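A Plush Sheet for Two Winters: My Review of the Amoreo Fitted Sheet

By Talha Soomro
June 20, 2021

I bought the Amoreo plush fitted sheet because our bedroom faces north and the cotton sheets we had were always cold when I first lay down. I am not a person who changes bedding often, so I wanted to use this one for a long time before I wrote anything. It has now been on our bed for two winters and part of the warm season also.

The color is called "sage" on the label. In the shop in Reltcombe it looked more green to me, and at home it looks more grey. My wife prefers it grey, so we did not complain. I paid 3,521 rupees for the large size.

The first thing to know is that it sheds. For the first three washes I found small fibers in the machine filter and on my dark trousers. After that it became much better. I wash it in cool water with a small amount of liquid soap and I never use softener – softener made one corner flat and a little greasy to the touch, and that corner has not recovered. 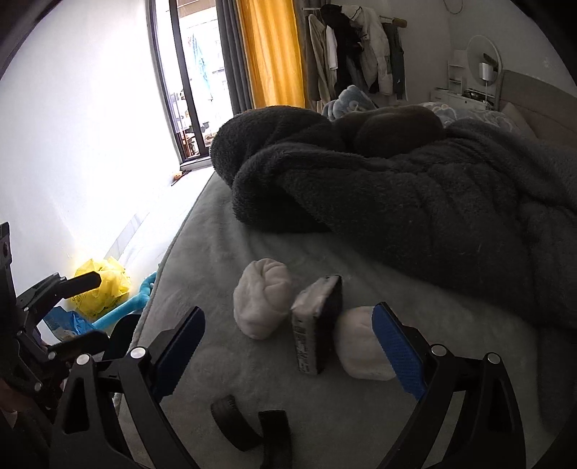 The elastic is the part I worried about most, and it has stayed strong. Our mattress is 14 inches deep and the corners do not jump off in the night, which happened every week with the older sheet from Flarnton. The surface is where I have a mixed opinion. I use the bed as my table when I sort small things, and on this grey-green plush a soft pack can stand upright on its narrow side with a rounded bundle next to it. On smooth cotton my rolled things always go to the middle of the bed. But the same pile also holds crumbs, hair and thread, and you must brush it by hand before you wash it.

In summer I would not recommend it. By July I take it off and fold it, and it needs a lot of space in the cupboard, nearly the same as a thin blanket.

The seams are good except one, along the foot side, where the thread opened for a length of two fingers. I closed it myself with ordinary thread. For this price I expected the stitching to be more careful.

I would buy it again for a cold room, but only one, and I would keep a cotton sheet for the other months.

Comments

Mohsin Abbasi
Does it become rough after many washes? My last plush sheet was like a towel after one year.

Talha Soomro
A little less soft in the middle, where we sleep. The sides are like new. I dry it in shade, maybe this helps.

Yousafzai
Same sheet, same seam problem on the foot side. I sent mine back and the second one was fine.

Mohsin Abbasi
Thank you both. I will order one before the cold months.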